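**Unit 6 handout: gathering examples for the socket task**
Mackenzie Tremblay, 15/08/2018

Bring this sheet to the lab, and have the simulator open before we start. We're finally collecting our own data!

What you will record, for every attempt:

- joint angles and gripper opening at each step
- the images from each camera view
- the starting position of the black box
- your own mark: `good`, `poor` or `discard`

The Rerkitz set from December holds 3,106 attempts, and only 642 of them begin with the box turned more than a little. That gap is where your work comes in – please turn the box! Each pair owes 100 attempts, saved in the `otville` folder.

Drive slowly near the box. A small correction just above the slots is wonderful material, so leave it in and keep going. Don't trim the pauses either; Aurelio Goicoechea's script handles those, and it's a lovely bit of code to read if you have ten minutes.

Views of the simulated cell, with the six-jointed arm and the box on the table:
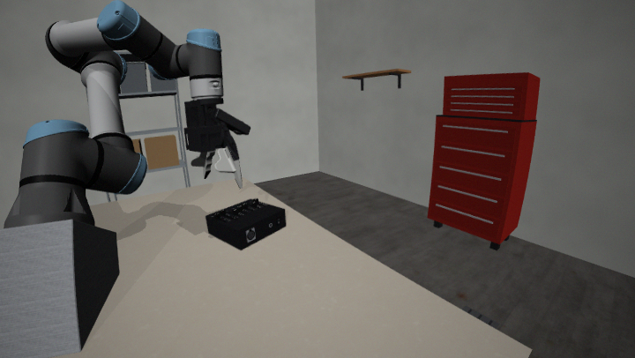
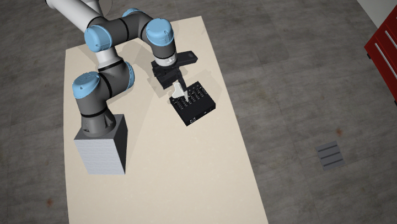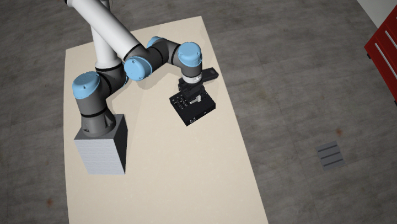
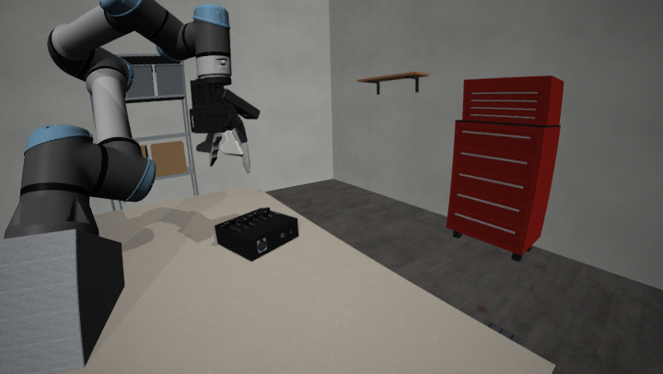
**Should we keep attempts where the part misses its slot?**

Keep them and mark them `poor`. The first training run uses only the good ones, but we need the misses in week seven to train the success checker.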